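Checking the gripper pads on the Keskinen bedding cell

Do this before each session, with the arms powered down. Press every tooth on the textured pad and check that none moves.

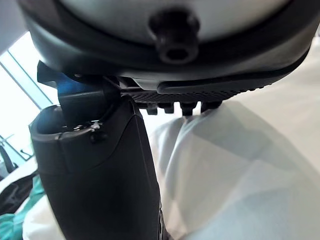
Flustard wrote that the teeth on his pad came loose after 531 cycles, so he checks twice a day.

Next, power up and jog the right arm to the sheet. Close the fingers on a single fold.

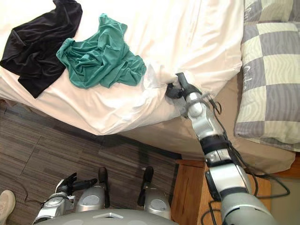 Hold for 3 seconds, then release. Repeat at the hem of the duvet, with the left arm kept low.

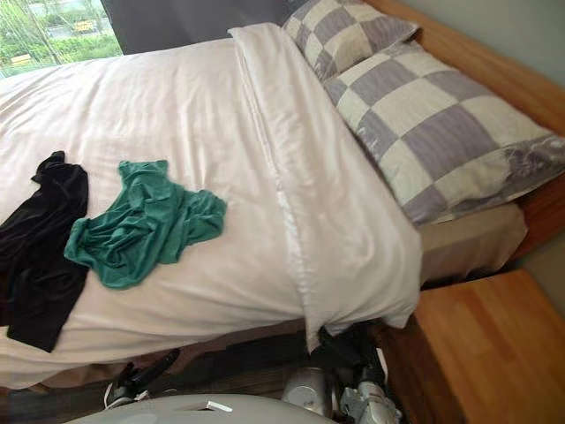 Watch the cables as the elbow lifts. Finish with the jaw open and wipe the grey finger with a dry cloth.

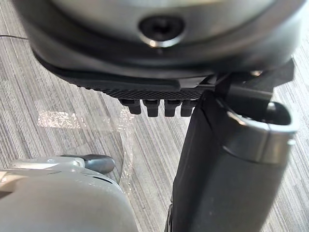

Log the cycle count. Ours is at 3,229.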